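Folding T-shirts on the bed vs. a table – does the surface matter?
Laundry & Clothing Care > Folding and Storage
2 pages of replies merged, sorted oldest first

flatfold_7
Moved apartments in October and lost the laundry table. Everything gets folded on the bed now. On the table I could get a T-shirt down to a packet that stood up in the drawer. On the mattress the packets come out uneven, usually wider at the hem than at the shoulders, and they lean.

Method is the usual one: shirt face down, sides in by a third, sleeves doubled back, hem up to collar, fold again. Same shirts, same drawer. The fitted sheet is tight. I would like to know whether the mattress is the cause before I spend money on a folding board. 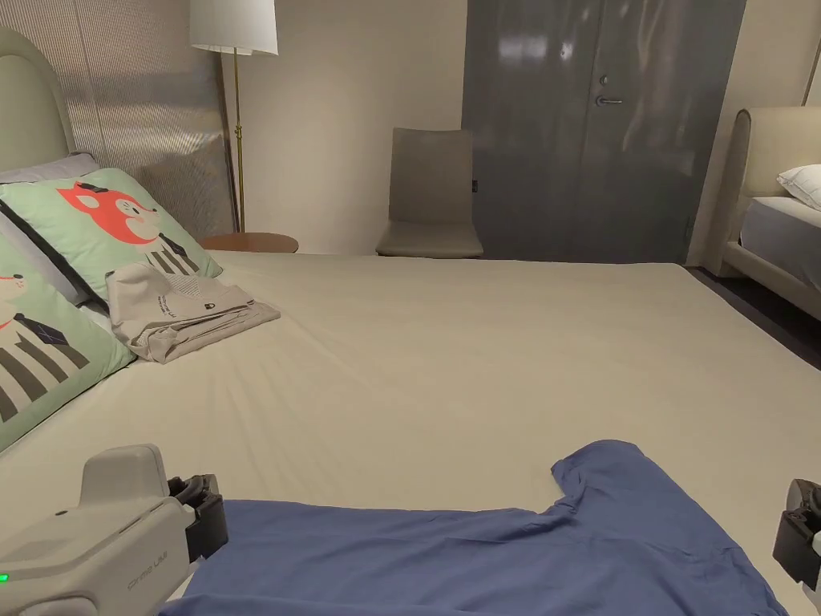 npacheco_linen
The mattress contributes, but the bigger factor is where you start. If you fold a shirt straight from the position it landed in, any slack at the shoulder gets folded in and stays there. The blue one has its shoulder and sleeve lifted in a ridge and the body is wrinkled below it. Pull the shoulder seams apart until the neckline lies flat, then work down the sides with your palms, then fold. The gray one next to the fox cushion has a clean rectangular edge, so the surface is capable of it.

flatfold_7
Fair. I do tend to smooth after the first fold.

Hayashi_drawer
Disagree on the order of importance. A soft surface gives under your hands at every pressing stroke. You press in the center, the center sinks, the fabric at the edges pulls inward, and when you lift off it springs back a little longer than it was. On a hard top the stroke goes into the cloth. I folded in a hotel laundry for two years and no one there folded on anything padded.

npacheco_linen
Hotel laundry is flat goods. Sheets and towels have straight edges and you can pull against them. A knit T-shirt distorts on any surface if you pull it, and on a hard slick top it also slides. A cotton sheet holds it in place. That is worth something.

Hayashi_drawer
We did staff uniforms as well, polos included. Table every time.

metcombe_mike
Question for the OP: what is the drawer height? If the packets lean it may be a final-fold problem and have nothing to do with the bed. I fold in thirds at the end, where most people fold in half. Thirds gives a block that stands. Halves gives a flap.

flatfold_7
Interior height is 7 inches. I fold in half twice. Will try thirds.

Edileuza Pacheco
Different approach, no purchase needed. Stand at the side of the bed, never the foot, and work near the edge where the mattress is firmer. I fold everything for four people this way. My finished stack goes up by the pillows where I won't lean on it, and it looks like the same habit in this bedroom, with the folded piece left on the sheet by the upper fox pillow and the open space kept for work. Keep the stack out of arm's reach of the folding area or the mattress movement tips it. Also, the round wooden side table would take a short stack as well. 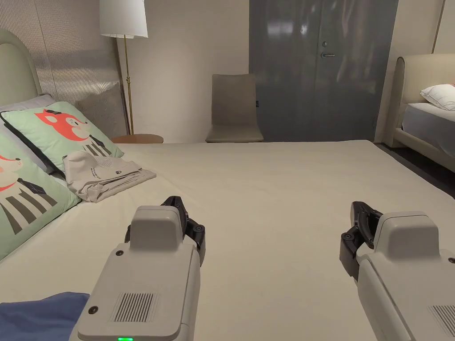

Hayashi_drawer
Edge firmness depends on the mattress. Mine is all foam and the edge is the worst part of it.

Edileuza Pacheco
Then use the middle. Mine has coils.

flatfold_7
Mine is coils as well. The side table is too small for the whole load but fine for tees.

hulteo_owner
I have the Hulteo folding board, the hinged plastic one. On a bed it solves the sinking problem because the shirt never touches the mattress. Packets come out identical. Downsides: long sleeves need an extra manual fold, anything above XL overhangs, and the board itself has to be stored somewhere. Over a load of shirts I don't think it is any faster than hands.

metcombe_mike
A sheet of hardboard does the same job. Cut it to the finished packet width, lay it on the back of the shirt below the collar, fold the sides over it, slide it out. A stiff magazine works too but wears at the corners.

npacheco_linen
Seconding the insert. It fixes the width, so the wider-at-the-hem problem goes away regardless of what is underneath. I would try that before any board.

One more variable that has not come up is fabric weight. A heavy jersey, 200 gsm and up, will hold a crease on a mattress. Thin ones will not, and those are the ones that slump in the drawer.
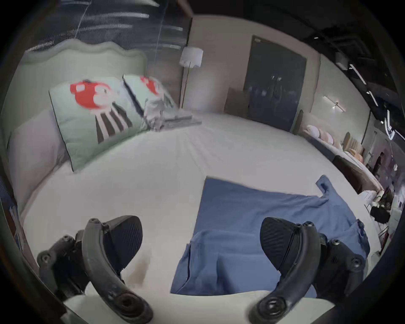 So sort by weight first. Fold the heavy shirts on the bed by hand, use the insert for the thin ones, and put the thin ones between two heavy ones when you file them.

Hayashi_drawer
That is a lot of procedure to avoid using a kitchen table.

npacheco_linen
Kitchen tables have food on them.

flatfold_7
Kitchen here is a counter with two stools, so no table in any case.

Tried this evening: shoulders pulled flat first, hardboard insert (back panel of an old picture frame, trimmed), thirds at the end. Width is now consistent from collar to hem. The heavier shirts stand. The thin ones still lean a little if the row is not full. Leaving the mattress question open, as I changed three things at once.

Nadja Hollenstein
For the row that is not full, an Erneo drawer divider or a plain bookend at the open end will hold it. Check the depth before buying, the spring-loaded ones need a flat drawer wall on both sides.

metcombe_mike
Bookend gets my vote. The spring-loaded ones creep in my dresser.

Hayashi_drawer
Run the same load on the counter next time and post both results. Change the surface only.

flatfold_7
Will do with the next load.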